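Introduction to Automation – Handout 7
Notes on the demonstration visit to Stostel
Thursday, April 23, 2020
Prepared by Tamara Ivanyshyn

Read these notes before you write your visit report. They cover what we were told and shown, in the order it happened. If you were in the second group, your order was different but the content was the same.

1. Background to the visit

Stostel develops handling equipment for soft goods: laundry, bedding, knitwear, packaging film. The project we went to see is called Plodadent. Its aim is a robot arm that can pick up household textiles and sort them, working from recordings of people doing the same job by hand.

Our hosts were Hnat Didenko, who runs the project, and Daryna Onyshchenko, who is responsible for the recordings. Yurii Melnychuk handled the hardware questions. The talk lasted longer than planned, so the tour of the machine shop was dropped. We hope to go back in September.

2. Why soft objects are hard

Most of what we have done in this course assumes rigid parts. A bracket has one shape. If you know where two of its edges are, you know where the rest of it is, and you can plan a grasp from a drawing. A blanket has no fixed shape. It can lie flat, hang, fold over itself or cover something else, and its outline says little about where its corners are.

Didenko listed the problems his group runs into most often:

- The gripper takes hold of two layers when it should take one.
- One item hides another, and the edge between them is hard to find.
- The cloth moves while the fingers are closing.
- Thick and thin items need different closing distances.
- A good grasp in the wrong place still gives a bad lift.

He spent the most time on the second point. Color helps when the items differ in color, but folds throw shadows, and a shadow can look a lot like an edge.

3. The hand-held tool

The recordings are made with a gripper that a person holds and operates. It carries a camera looking forward past the fingers. The operator does the job in the ordinary way, and the system records what the camera sees and how far the fingers are open. No robot arm is needed at this stage, so the work can be done in any room. 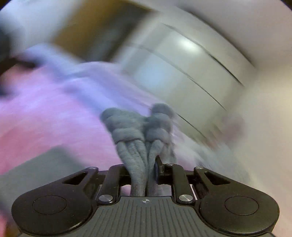

Grip force was the first thing our group asked about. Melnychuk said that the group would like to measure it directly but for now works it out from finger position and the known stiffness of the fingertips. With a flat sheet this is simple enough. Bulky items are less simple, and the gray chunky yarn is a useful case to keep in mind: several thick, felted-looking strands loop over one another, then narrow to ropy lengths where they go in between the jaws. The width at the jaws tells you very little about the size of the bundle above them. A controller that looks only at finger opening would treat this and a folded towel as nearly the same thing. Note also how much sharper the yarn is than the background. Whatever is held travels with the camera, so it stays fairly clear while the room blurs.

Onyshchenko added that blur is a real cost. Operators are asked to move at a natural speed, and natural speed is often too fast for the camera indoors. Her group does not throw blurred stretches away, but it marks them, and they are given less weight in training.

4. What gets recorded

One complete pick, from open fingers to release, is called an episode. The set we were shown on the screen, named Jerside, holds 137 episodes. Of these, 84 had been checked by a person at the time of our visit. An older set, Strand, has over 100 episodes but was made with a different fingertip, and the two are kept apart.

Each episode is divided into phases:

Approach – fingers open, tool moving toward the item
Close – fingers moving in
Carry – item held, tool moving
Release – fingers opening
Retreat – tool moving away, fingers open

The phase labels are put on from the finger opening data and then corrected by hand. Approach and retreat give the most trouble. In both, the fingers are open and nothing is held, so a single picture will not tell you which one you have. You need the pictures on either side of it. Keep this in mind when you do exercise 2.

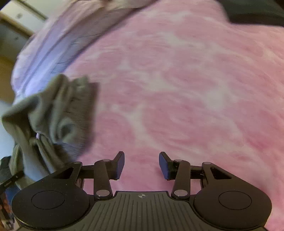
Figure 2. Open fingers over a pink and off-white blanket, with an olive-green garment at the left.

The mottled pattern on the blanket is worth a look in connection with section 2. The pale areas have borders of their own, and these have nothing to do with where the cloth ends. The garment is the opposite case. Its color sets it apart from the blanket, but inside it there are deep shadows between the folds. A simple edge finder would return lines from both, and most of them would be no use for choosing a grasp.

5. Questions from the group

Welington Vasconcelos asked why two fingers are used when a hand has five. Melnychuk answered that every added finger is another motor to control and another position to record, and that two are enough for most picks. Folding is a different job and may need two tools, one in each hand.

Another question was whether the operators need training. They get a short practice session. Onyshchenko said that new operators tend to squeeze too hard and hold on too long, and that this shows up clearly in the finger data.

We also asked about failed picks. These are kept and labeled as failed – the group wants to know what a slip looks like shortly before it happens.

6. For your report

Write up to 2 pages. Cover the following:

- The difference between grasping a rigid part and grasping cloth, with one case from the visit
- What the hand-held tool records, and what it leaves out
- One change you would make to the tool or to the method, and what it would cost in time or equipment

Exercise 1. Sketch finger opening against time for one episode and mark the five phases. Assume a bulky item. Then draw the same curve for a thin one on the same axes.

Exercise 2. Suggest a rule that separates approach from retreat using finger opening data only. Say where it would fail.

Bring the sketch to the next lab. The report goes in the usual folder.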